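Flistent Forums > Kitchen and Laundry > Appliance Surfaces and Finishes

Thread: Brushed grey panel next to white door frame, dark patch won't lift

aniSbet_angus
Grey brushed panel in a rental kitchen, butts up against a white appliance door. The panel has a dark patch in the middle that I've been treating as grease, without result. So far: warm water and dish detergent, then a 50/50 white vinegar mix, then a paste of bicarb. All wiped along the grain with a microfibre cloth. The patch looks the same colour after each attempt, possibly duller at the edges.

No paperwork for the panel. The previous tenant thought it was a Kiiskinen but couldn't say which range. I'd like to know what I'm dealing with before I go to anything abrasive.

s_hijazi
First question is whether it's bare stainless or a coated finish. They look alike from a metre away and the treatment is completely different. A magnet tells you very little, as there are non-magnetic stainless grades and coated mild steel will grab a magnet fine. Drip test is more use. Put a drop of water on the clean area and another on the patch. If it beads on one and spreads on the other, the surface chemistry differs and you either have residue or a damaged coating.

Gosselin R
Do not use vinegar again until you know. On a clear-coated panel it creeps under any scratch and you get a halo. That would fit "duller at the edges".

aniSbet_angus
Drip test done. Beads on both. Slightly flatter on the patch but I wouldn't swear to it.

Gosselin R
Coated, then. Leave it alone chemically. Detergent only.

kwame_akpalu
Disagree with the conclusion. Beading on both only says there's something water-repellent on both. If he's ever used a stainless polish on it, or the tenant before him did, the whole panel will have an oil film and will bead everywhere. Strip it first with isopropyl on a lint-free cloth, small test area low down, then repeat the drip test. Until that's done the first result is meaningless.

Gosselin R
Isopropyl will soften some lacquers.

kwame_akpalu
On a cured factory lacquer, a quick wipe won't. Soaking is another matter. I repair appliance fronts for a living and have yet to lift one with a quick wipe.

Gosselin R
I've seen it on an Atine fridge skin. It went tacky.

kwame_akpalu
How long was the cloth on it?

Gosselin R
Longer than a wipe, I'll grant you. Owner had left it there while he took a phone call.

s_hijazi
Can you post a close photo? Low angle to the grain if possible. I'd like to see whether the patch has a hard outline or fades. Hard outline usually means a drip or a splash that dried. Fading outline is more often handling, heat or a shadow in the finish itself.

aniSbet_angus
Close-up, with the white frame on the right.

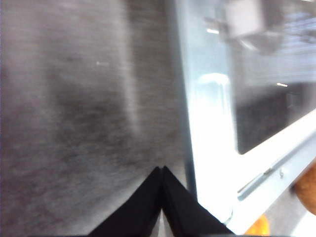
Grey panel beside the white frame, dark patch centre left.

s_hijazi
Fades out at the edges, darkest in the middle. I'd drop the dried splash theory. It's blurry so I can't judge the grain. There's also a paler band running down to the right of the patch. Is that there in person, and does it move when you move your head? If it moves it's a reflection, and the patch may be partly the same thing.

aniSbet_angus
Will check with the overhead light off and a torch.

Moncrieff
If you end up refinishing, and I would leave that as the last resort, the sequence I use on bare stainless is 400, then 600, then 800, always with the grain, straight strokes the full length of the panel. Stop at whichever matches the surrounding finish. You do not want 1,000 on a brushed panel, it starts to take the brush out and you end up with a shiny rectangle. Never do any of this on a coated surface. Mask the white frame before you start, the grit will mark it.

kwame_akpalu
400 is too coarse as a starting point for a stain. Start with a grey non-woven pad and only drop to paper if the pad does nothing.

Moncrieff
Fair for a light mark. I was assuming scratches as well.

aniSbet_angus
Torch result: the pale band moves. The patch mostly stays put but changes size with the angle. Isopropyl test low down at the left: no tackiness, and water now spreads on the wiped bit. So there was a film.

kwame_akpalu
Do the whole panel with isopropyl, two passes, fresh cloth for each. Then look again before you touch any pad.

Gosselin R
Open a window, and keep it off the door seal.

s_hijazi
The Vullport wipes are the same alcohol with less mess if you don't want to buy a litre of it. Check the label though, the lemon ones leave their own film.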